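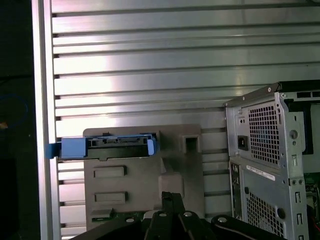 Metal slats and a bright reflection.

A year and a bit of writing down dinner

18 July 2024

I keep a file called Menus. It's a plain spreadsheet with one row per dinner, and I've filled it in almost every night since the winter before last. A couple of people who read the post on the woodshed asked how I handle groceries out here, and the file is most of the answer, so this post is about that.

For anyone new, I live in Sketurness, which has a post office, a gas pump, a community hall and a small store that sells milk, bread, onions, chips and fishing licences. The nearest full-size supermarket is 71 kilometres away on a road that closes for rockfall a few times each winter. Before I moved I shopped on the way home from work most days and bought whatever I felt like eating. I did that for twenty years and never thought of it as a system.

The first winter here I shopped the way I imagined people in the country shopped. I drove to town every two weeks, filled two carts and came home with too much of everything. Half the lettuce went to the compost. I bought three bags of flour because it was on sale and found weevils in the last one. In February I added up the receipts and I had spent $644 on groceries for one person and a cat, not counting gas. I hadn't had anyone to stay that month. I couldn't tell you what I'd eaten apart from a lot of toast.

So I started the file. At first it had the date and what I cooked. I wasn't planning anything, I was only writing it down afterwards. I'd recommend doing that part for a month before trying to plan, as the plan I would have made in February was for somebody else. It would have had fish twice a week and a lentil salad in it. The record said I ate eggs on four nights out of seven and made the same tomato pasta whenever I got in after dark.

There are five columns now:

Date.
What it was.
Where the main part came from (store, town, freezer, garden, someone's boat).
Whether there were leftovers.
Notes.

The notes column is the useful one. A lot of the notes are complaints. "Too much cumin again." "Don't freeze this with the potatoes in." "Fine but I didn't want it." That last one turns up often enough that I started paying attention to it. Most of those meals were things I had cooked because something was about to go off. I was eating on the vegetables' schedule.

What I do now

I go to town once every three weeks. I could stretch it to four but the milk and the cat litter don't work out. I combine it with the dump, the library and the bank, and in winter I leave early so that I'm driving both ways in daylight.

Before I go I look at the last three weeks in the file and copy down the dinners I'd be happy to have again. Usually that's enough for two of the three weeks. The third week I leave open, and it fills up with leftovers, eggs, and whatever someone drops off. I used to plan all three and it was a mistake. People here give you food. You come home to a bag of chard hanging on the door and if every night is already spoken for, the chard is a problem when it should be a nice thing.

Then I write the list in the order of the store, starting at produce and finishing at the frozen aisle. I know that's fussy. It takes ten minutes at the kitchen table and saves me going back across the whole building for vinegar.

Fresh things get eaten in a set order. First week is salad greens, mushrooms, fresh herbs and anything with a peel you can put your thumb through. Second week is peppers, broccoli, zucchini if I didn't grow any. Third week is cabbage, carrots, beets, squash and onions. I have come to like cabbage a great deal. A green cabbage will sit in the bottom of the fridge for the whole three weeks and be no worse at the end. You peel off the outer leaves and carry on. I fry it hard in butter with caraway, or shred it with lime and salt, or put it in soup. It has its own filter in the spreadsheet.

Two suppliers

I don't want this to turn into a list of products but two places get mentioned in the file so often that I should say what they are.

Moroz is a perogy kitchen behind the curling rink in town. They sell frozen by the bag from a side door, cash or e-transfer, open until they run out. Potato and cheddar, potato and onion, sauerkraut, and a cottage cheese and dill one that they only do in spring. I buy a mix and keep them in the freezer for the nights when I would otherwise have toast. They go from frozen to the plate in the time it takes to fry an onion. The sauerkraut ones are my favourite and the potato and onion are the ones I'd give to a visitor.

Nerka is the fish co-op at the government wharf two bays over. You sign up in early spring, put down a deposit and get a box in late summer, mostly sockeye, filleted and vacuum packed. The first year I took a full share, which was too much for me. Last year I split one with the neighbours up the hill and that was right. The pieces are sold as 300 gram portions, meaning dinner for me and then lunch the next day, cold, on crackers with mustard. I thaw them in the fridge overnight, out of the plastic, on a plate. If you only take one instruction from this post then take them out of the plastic.

The freezer

Mine is a small chest freezer in the back porch. It was here when I bought the house. A chest freezer is a hole that you put food into, and for the first year I had no idea what was at the bottom. I have since put everything in cloth shopping bags, one bag for each sort of thing: fish, perogies and bread, soups, fruit, meat. To get at the bottom I lift out two bags. There's a sheet of paper taped inside the lid with what's in each bag, and I cross things off in pencil. The pencil hangs on a string, and it has been the same pencil since I started.

I tried keeping the freezer list in the spreadsheet too and it lasted a week. Nobody wants to go and open a laptop with a frozen chicken in one hand.

We lose power here. The longest outage I've had was a day and a half, and I kept the lid shut with two quilts over it and everything stayed hard. The neighbours up the hill lost theirs because someone kept checking. I don't own a generator and I go back and forth on it. Every fall I look at the prices, and every spring I'm glad that I didn't.

What it did to the bill

It's lower. I won't give a month-by-month breakdown because prices have moved so much that I don't trust the comparison, and the fish money comes out all at once and makes September look ridiculous. But I don't have months like that February any more, and I throw away very little. The compost is mostly peels and coffee now, where it used to be whole bags of spinach gone to liquid.

The bigger change is that I stopped thinking about dinner during the day. I used to start at two in the afternoon, what have I got, do I need to go out, should I thaw something. Now I look at the file at breakfast, move something from the freezer to the fridge if it needs moving, and that's the end of it until six.

Things I tried and dropped

Meal kits. They don't deliver here. I asked.

Batch cooking on one day. I spent a whole afternoon making four kinds of soup and then resented all of them. Now I double whatever I'm making, eat half and freeze the rest.

Powdered milk. It's fine in baking and in porridge. I can't drink it in tea. I keep a tin for when the road closes.

Theme nights. I had a go at tacos on one fixed night, soup on another and so on. I can see it working well in a house with children, where it would save an argument. Living alone I just ignored it, and then there was an extra column in the spreadsheet telling me I'd ignored it.

A sourdough starter. It died when I went to visit family and I didn't replace it. The store here gets decent bread in twice a week and I'd like them to stay open, so I buy it.

Growing everything myself. I grow potatoes, garlic, kale, beans, a bit of lettuce and some rhubarb I can't take credit for, as it was here before me. Deer took the peas. I'd like to do squash next year if I can get the fence finished. The soil on the north side is poor and mostly shell, and I've been hauling seaweed up to it in the wheelbarrow since October.

The most repeated dinners

I sorted the file last week to see what I eat most. Eggs in some form came first, as expected. Then fried cabbage with perogies, tomato pasta, salmon with rice, and a bean and kale soup. The bean soup has been made 18 times, which surprised me, as I'd have said I made it now and then.

The soup is a cup and a half of dried white beans soaked overnight, an onion, two carrots, a parmesan rind if there is one, a bay leaf, water to cover well, and simmered until the beans are soft. Salt goes in near the end. Then a big bunch of kale, chopped, and ten more minutes. Olive oil and a lot of black pepper in the bowl. It freezes well in yogurt tubs. Leave some room at the top or the lid will lift off.

I'm due in town next week. The list so far says coffee, rice, lemons, canned tomatoes, cat litter, vinegar for the beans, mason jar lids if they have the wide ones. I'll do a post about pickling once I see how many beans there are.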